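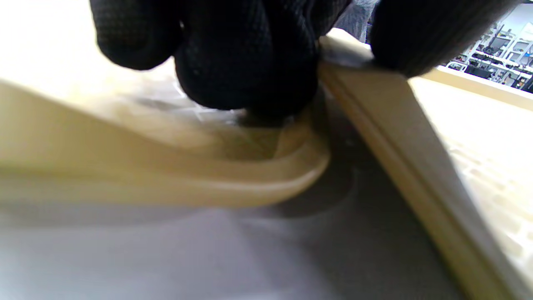

Clem Hoani objected, on reading an early draft of this section, that a tired reliever and a bad reliever look the same in a box score, and that we had no business telling them apart. We accept half of this. Box scores alone can't separate the two, and most claims about "overworked" bullpens never get past that problem.

## 4.2 Late-inning workload

The usual argument says that relievers who pitch on back-to-back days give up more runs in the eighth inning and later. Hermans and Stevens made this case for college conferences, using 36 games. We tried to repeat their result with 84 games from the Ellis league and could not. The gap they found shrinks once blowouts are dropped, and it vanishes when we also drop extra innings.

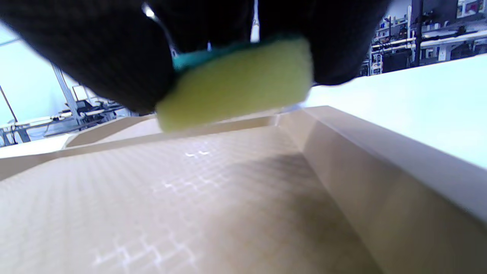

*Figure 5. Black knit glove holding a sponge over a beige tray.*

One could answer that managers rest their worn-out arms, so the cases that matter never reach the data. Perhaps. The same answer would protect the theory from any result at all, and we don't find it very useful. Of the 6 teams in our set, only Tulluvside kept written notes on who was held back and why, and those notes stop in April.

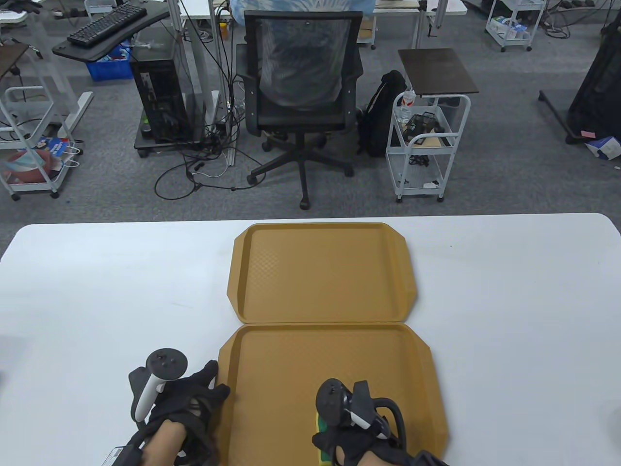 The notes we do have are thin. "Sore" appears often, with no mention of where or how badly. Pitch counts in the bullpen before entry are missing, though a reliever who warms up twice and sits down has plainly done some work. Hendriks treats each warm-up as half an outing. We could find no basis for that number and left it out.

Our own fatigue score also deserves doubt. It counts pitches over the previous three days and gives the most recent day double weight, a choice we made 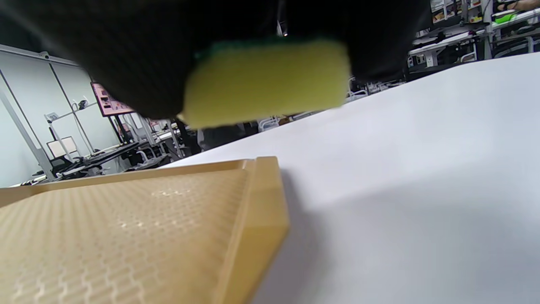

before looking at the results, but still a choice. With equal weights the estimate changes sign. A finding that flips so easily should not guide anyone's pitching changes, and we report it mainly so that others can stop citing the earlier one as settled.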